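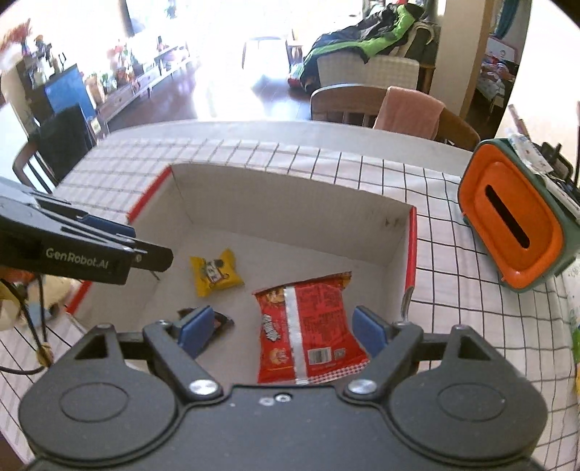
State Lawmakers Seek Records on Missing Evidence Guns

NENTHORPE — The head of a state legislative oversight panel said Saturday's deadline will not be extended for the Department of Public Safety to turn over records on firearms that went missing from an evidence warehouse in Mutville.

Rep. Lorena Godoy said the department has given the panel 778 pages of material since May, much of it blacked out. She said she is ready to ask members to vote on subpoenas if the remaining records do not arrive.

"We asked for the intake logs, the transfer forms and the emails between the warehouse and headquarters," Godoy said in an interview. "We have part of the logs, two of the forms and none of the emails."

An internal audit completed last winter found that 141 firearms listed in the warehouse inventory could not be located. The weapons had been seized in criminal cases over several years and were supposed to be held until the cases ended, then destroyed or returned to their owners.

Police have since recovered 16 of the guns. Three were found during traffic stops in Ilata County, according to a summary the department gave lawmakers. The summary does not say where the others turned up or whether any had been used in a crime.

Public Safety Commissioner Kofi Opoku, who took over the department after the audit was finished, said his staff is cooperating and that some of the records cannot be released while a criminal investigation is open.

"I understand the frustration," Opoku said. "I also have detectives who are telling me that if certain names come out now, they lose their case. I have to weigh that."

Opoku said the department would offer members of the panel a chance to read the withheld emails in a closed room, without taking copies. Godoy said she had not decided whether to accept the offer and wanted to know first how much of the text would be blacked out.

The dispute has split the panel mostly along party lines. Rep. Nadja Wyss, the senior minority member, said she supports the request for the intake logs but considers a subpoena for the emails premature.

"There is a prosecutor working on this," Wyss said. "If we rush in and hand a defense lawyer a reason to throw out evidence, we will have done real damage. I would rather wait six weeks."

Wyss also questioned the timing, noting that Godoy is weighing a run for attorney general. Godoy said her interest in the warehouse dates to before the audit and has no connection to her plans.

The warehouse was run under contract by Dankwa Storage, a private company hired by the state to hold evidence from smaller police departments that lack their own space. The contract called for a full count of firearms twice a year. Auditors wrote that they found signed forms for each of the required counts, but that the forms for the last two years listed identical totals, even though guns had moved in and out of the building between them.

Auditors also reported that the code for the firearms room had not been changed after employees left the company, and that a camera covering the loading door had been out of service for at least five months.

A lawyer for Dankwa Storage, Solange Vasseur, said the company reported its own concerns to the state before the audit began and received no answer.

"My client sent written notice that transfers were being made without paperwork by people with state badges," Vasseur said. "We would like those emails released as much as Representative Godoy does."

Vasseur declined to provide a copy of the notice, saying it had been given to investigators. Opoku said he was aware of the company's claim and would not discuss it.

The state ended the contract in May and moved the remaining weapons to a building owned by the state police. The department said every firearm was checked against its case number during the move. No one has been charged in the disappearances, and the department has not said whether any of its own employees are under investigation. Two warehouse supervisors were placed on leave by the company and later resigned.

Prosecutors have had to adjust in the meantime. Boglárka Balogh, a public defender in Ilata County, said her office has asked judges to review cases in which a missing gun was to be used as evidence. Charges were dropped in one of them and reduced in two others, she said.

"If the state says my client had this gun, the state ought to be able to bring it into the room," Balogh said. "We are also asking about guns that were found again. Somebody had them in the meantime, and we don't know who."

The county prosecutor's office said it is reviewing the requests one at a time and would oppose those in which photographs and lab reports were made before the weapon went missing.

The panel has the power to issue subpoenas by a simple majority vote, but has seldom used it. If the department refused to comply, lawmakers would have to ask a judge to enforce the order, a process that could run past the end of the session. Godoy said staff lawyers have already drafted the filing.

She has also introduced a bill that would bar private companies from storing seized firearms and require the state to publish the results of each inventory count. It would set a fine of $100 a day for each weapon not reported missing within a week of its loss being discovered. The bill has not been scheduled for a hearing.

Wyss said she could support the inventory section but wants an estimate of what it would cost small departments to store guns themselves. Several police chiefs have written to lawmakers asking for the same thing.

The records are due by the close of business on 8/22/26. Opoku is scheduled to appear before the panel the following week, and Vasseur said a representative of Dankwa Storage would attend if invited.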